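Cumdale unit walk-round, 22nd August
Checked by me, comments by me, complaints to Edin Tomić please

Fire exits – OK
Both doors open with one push and the alarm on the back one still makes me jump. The Mokum pallets that lived in front of it all spring are gone, hooray!

Extinguishers – OK, one note
All in date. The one by the kitchen has a coat hanging on it again. It's a lovely coat, but find it a hook.

Floors – Needs work
I love the green epoxy but it hides nothing and it gets slick when people come in from the rain, so I'd like a second mat at the Pukero entrance. Sweep at the end of every shift, too, and that means behind things as well.
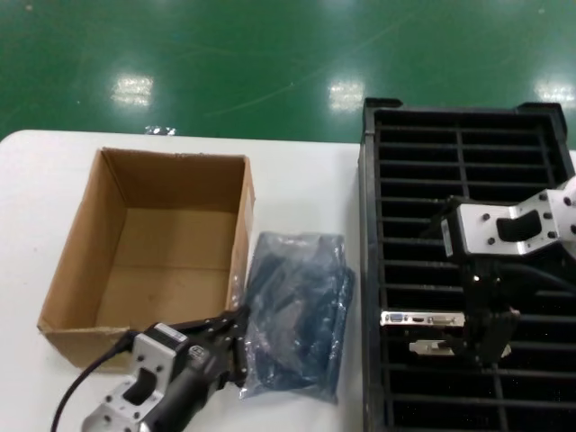 I've also asked for the wet floor signs to come back from wherever they went in April (I have my suspicions, and they involve the parking lot).

Racking – OK
Load plates say 3,000 lb per bay and the heaviest one I could find on the sheet was 2,540, so we're fine. Bay 10 has a scraped upright. It isn't bent, I ran a straight edge down it, but let's put a guard on before the forklift has another go.

Ladders – Fail
The short Tóth stepladder has a cracked foot and I've tagged it out. Please don't cut the tag off because you only need it for a minute. You know who you are!

Electrical – OK
Extension cords mostly coiled and put away, which made my morning. Still two heaters on one power strip in the office – unplugged them both, and they'd better be unplugged next time.

Tables and work surfaces – OK
Nothing wobbles. Keep boxes back from the edges and put plastic bags in the trash when you're done with them, they're as bad as ice underfoot. 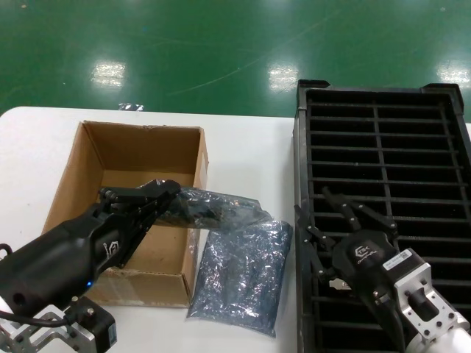 Work surfaces: white table with open cardboard box

First aid – Needs work
Low on small bandages, out of eyewash. Order's in. If you use the last of something, write it on the lid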